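Assembly Boards Go to Lindsay Classrooms

The Lindsay school district will place 12 new assembly boards in its technology classrooms in February, the district office announced Saturday. 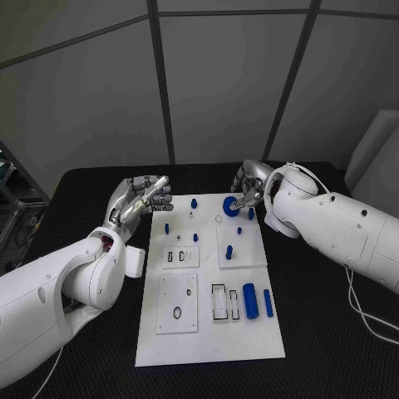 Students in the introductory course will use the boards to practice fitting small parts – pegs, rings and plates – before moving on to larger projects. Enrollment in the course stands at 137.

"Careful handwork is a skill like any other," said program director Flora Laing.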